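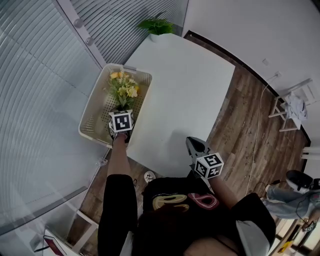 Figure 1. Artificial flowers in the perforated basket at the left edge of the table.

Storage of Table Decorations in a Shared Meeting Room
Project report, Interior Products II
Group members: Brock McIntyre, Ngọc Dương, Rommel Aquino
Advisor: Marlies Rüegg

1. Background

The small meeting room at Pratine is booked by student groups in one-hour slots. It has one square white table, a glass partition with horizontal blinds, and a wood-look floor. A potted plant and a bunch of artificial flowers are kept on the table. Groups that need the full surface for drawings or models move the flowers before they start. Until this project there was no set place for them. They were put on the floor, on chairs, or on the shelf outside the room, and were often not put back.

The room office asked for a storage method that met the following conditions:

- No drilling or gluing on the table or the partition.
- The flowers stay in the room at all times.
- Clearing the table takes one person and no tools.
- The potted plant is not moved.

The last condition came from the office and was not open to discussion. The plant stands at the far end of the table, next to the partition, and was treated as a fixed item in every layout.

2. Objects

2.1 Flowers

The bunch is artificial, with pale yellow blossoms and green leaves. The stems are bound together near the base. The bunch is wider at the top than at the bottom and cannot stand without support. When laid flat, the blossoms on the lower side are pressed by the weight of the rest, and after a few weeks they keep that shape. Two blossoms were already flattened when we received the bunch in September. We steamed them over a kettle with partial success.

Dust is the second concern. Fabric petals hold dust in the folds, and wiping is slow. Shaking the bunch removes most loose dust, but some of it then lands on the table.

2.2 Basket

The basket is white plastic, rectangular, with perforated side walls and a cut-out handle in the rim. It was picked from three candidates:

Candidate A: woven basket with a round base. Rejected. The weave caught on the leaves when the bunch was lifted out, and one leaf came off during the first trial.

Candidate B: solid plastic bin. Usable, but dust collected in the corners and was hard to see from above. The bin was also tall enough to hide most of the blossoms, and users reported in comments that they took it for a trash can.

Candidate C: perforated plastic basket. Selected. The walls are smooth on the inside, and the height holds the stems while leaving the blossoms clear of the rim.

All three were bought from the Barkport discount store. Candidate B was given to the print room after testing.

2.3 Table

The table top is plain and has no rim or groove. Objects placed near the edge are therefore held by friction alone. The basket slid when pushed with the side of the hand in its empty state. With the bunch inside it still slid, at a slightly higher force. We did not have a force gauge for this test and report it only as a comparison.

3. Basket position

Three positions were tried, each for one week.

Position 1 was the floor under the table. It left the full surface free, but users had to crouch to reach the bunch, and the basket was kicked. The comment sheet for that week contains more complaints than the other two weeks combined. Dust in the basket at the end of the week was visible without wiping.

Position 2 was the shelf outside the room, 2,000 mm from the door. It failed the second condition and was included only as a reference for walking distance.

Position 3 was the left edge of the table, with the long side of the basket parallel to the edge. It reduces the working surface. In return, the basket can be reached from the near side by leaning over the table, and the bunch can be set down in it without leaving the spot. Position 3 was used for the main trial.

A fourth position, against the partition next to the plant, was drawn but not tested. The room is 3,000 mm wide and the table is close to the glass on that side, so a person would have to reach across the full depth of the table. Leaves from the plant would also hang over the basket.

4. Handling

The bunch can be gripped at three heights: at the blossoms, at the middle of the leaves, or at the base of the stems. We compared all three.

Gripping at the blossoms bends the upper stems. The bunch goes into the basket at an angle and comes to rest against one wall.

Gripping at the leaves is what most users do without instruction. The grip is wide, the leaves fold inward, and the base swings freely below. In about half of our own attempts the base touched the rim on the way in.

Gripping at the base of the stems gives the best control. The bunch stays upright and can be lowered straight down. The drawback is that the grip point ends up inside the basket, so the opening must be wide enough for the hand holding the stems. Candidate C allows this. The woven basket did not, on account of its narrow neck.

The instruction card placed in the room reads:

"Hold the flowers low on the stems. Lower them straight into the basket. Leave them standing. Please do not lay them down."

An earlier version of the card had nine lines and a diagram. Rommel Aquino observed two groups during the first week, and neither read past the second line. The short version was printed on heavier paper and taped to the door at eye level.

5. Main trial

A log sheet was kept in the room through the trial period. At the end of each booking the next group marked where the flowers were found. The sheet allowed three entries: standing in the basket, lying in the basket, or elsewhere.

Total entries: 222
Standing in basket: 176
All other entries: 46

The second and third categories are reported together. The marks for "lying" and "elsewhere" were next to each other on the sheet and were mixed up by some users, as shown by written remarks that did not match the box checked. The sheet should have used separate columns. This was noticed too late to correct.

Entries from Tuesday evenings differ from the rest. The model-making course books the room in that slot and uses the full table, including the area under the basket. On those evenings the basket was moved to the floor and the flowers with it. If this use continues, a second marked position may be needed.

6. Condition of the flowers after the trial

No new flattened blossoms were found. One stem was bent close to the binding. We believe this came from repeated contact with the floor of the basket when the bunch was dropped in from above the rim. A folded piece of felt was placed in the bottom afterward. The stem has not been straightened, as bending it back could break the core.

Dust in the basket was light and fell mainly along the two short walls. The perforations let some of it pass through to the table. The cleaning staff lift the basket by the handle and wipe under it, which they did not do with Candidate B.

7. Sliding

Sliding was the most frequent remark on the comment sheet. Users bumped the basket with an elbow or a laptop and it moved toward the edge. It fell once, with no damage. Two fixes were tested:

Rubber dots under the corners. Effective for several days, then two dots came off and stayed on the table top. Residue was removed with alcohol.

A thin silicone mat cut to the size of the base. Effective for the rest of the trial. The mat can be washed and leaves no marks. It must be placed dry, and it was found rolled up inside the basket on two occasions.

The mat was adopted. It was cut from a baking sheet supplied by Bristura. The offcuts are in the group drawer.

8. Limits

The trial covered one room, one table, and one bunch of flowers. A heavier arrangement, or one in a vase, would behave differently in the same basket. The log depended on users who had no reason to fill it in carefully. Rostam Esfahani, who ran the same type of log in the reading room last year, pointed out that late bookings tend to be marked in a batch the next morning, and we found rows in the same pen that support this.

We did not test whether users would prefer to have no flowers in the room. The question was raised at the midterm review and falls outside the assignment.

9. Open items

- Second basket position for the Tuesday booking, to be agreed with the room office.
- New log sheet with separate columns.
- Replacement card. The tape has lifted at two corners.
- Return of Candidate A. The receipt is with Ngọc Dương.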